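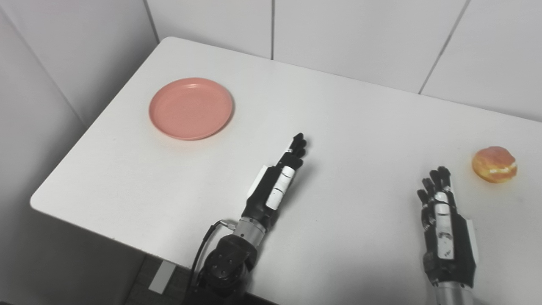

Start position for the orange-to-plate task. Both hands open, plate by the left hand, orange out past the right.

21st September

Good day at the table, the best since we moved off the blocks. Writing it up while it's fresh, and so that Consuelo has the settings when she takes over the rig.

Task as it stands: right hand picks up the orange, carries it across, the orange ends up on the pink plate. Left hand steadies the plate rim if it needs to, and otherwise stays out of the way. One episode is one orange on one plate, both hands back to open at the end. Prompt string is "put the orange on the plate" and please let's keep it at exactly that. In August we had four spellings of the block prompt floating around in the Sidinari set and I spent a whole afternoon merging them.

Tally: 80 episodes recorded, 73 kept. I'm thrilled with that! The block sessions never got close. The seven I threw out:

- three where I closed the fingers too early and pushed the orange off toward the wall
- two where the glove tracking dropped out in mid-carry (the Sastix gloves again, same left thumb sensor)
- one where I sneezed
- one where the recorder never got a stop signal and ran on until the disk warning came up

Kept the ones with a fumble and a recovery. I know we went back and forth on this, but the recoveries are exactly what the last policy didn't have. It would miss the first grasp and then just sit there squeezing air. So if the orange rolls and you chase it and get it, that's a good episode, keep it! If you have to reach in with your own hand, toss it.

Settings, for whoever is next:

Head camera as it was, same tilt, don't touch the collar. Finger closing speed down one notch from the block setting. Grip limit down two notches. At the block setting the fingers dig in. Wrist smoothing on for the right, off for the left. With smoothing on, the left hand lags when you go to steady the plate, and it feels like driving a boat.

Episode cap is 900 frames. I never hit it apart from the one with the stuck recorder. Most of the good ones are well under half that, so we could bring it down, but I'd like to leave some room for whoever is new on the gloves.

The thing that made the biggest difference was the start pose. Last week I let the hands begin wherever they happened to be, thinking variety was good. It is good, but the first second of every episode was me drifting around looking for my bearings, and the model learned the drifting beautifully. You could watch it wander. Now both hands start open and upright with the fingers up, then I count to two in my head, then go. The variety comes from moving the orange and the plate. Much cleaner traces, and replaying them is a pleasure.

Placement plan: I split the table into a grid in my notebook (nothing marked on the table itself, the tape showed up in the head view last time and the model loved it more than the fruit). Orange goes anywhere on the right half, plate anywhere on the left half. Far right is hard. The hand has to swing outward and the thumb comes in last, so you end up sort of scooping. I did a run of those on purpose, and by the end I had a nice way of doing it: go past the orange, turn the palm in, then draw back toward the middle while closing. Consuelo, try it that way before you invent your own, I'd love for the two of us to look similar on the far ones.

Haven't done: plate on the right, orange on the left. That needs the left hand doing the grasp and a fresh calibration of that thumb sensor first.

Ran a quick training job over lunch on the first batch, just to see. Small model, short run, nothing to brag about. Put it on the robot for ten tries with the orange in the middle of the table. It got 3 onto the plate. Three! From half a morning of data! Two more made it to the rim and rolled off again, and I stood there cheering at an orange like it was a horse race. The failures were mostly late releases, where the hand gets to the plate and then hovers. I think I hover too. Watched a few of my own episodes and yes, there's a long pause over the plate while I line up the drop. For the afternoon batch I tried to lower and open in one motion. Will compare once the full run is done.

Hao gripper people wrote back about the spare fingertip pads. They're sending a softer set to try. No date given.

Bimov export: the converter still writes left and right joint order swapped for the wrists. Fixed in my local copy, not pushed. Don't train from the shared export until I've pushed it. I'll put a note on the channel too.

To do next session:
- recalibrate left thumb, check the glove cable while at it
- full training run on the 73, same seed as the block run
- second batch with the lights dimmed on one side
- a different plate, any color, same sort of size
- Consuelo to record a batch of her own so we have two drivers in the set
- push the wrist order fix!!

Files are in the usual folder under orange_plate, rejects in their own subfolder with a reason in each name. The hover episodes have an h at the end of the name so they're easy to pull out.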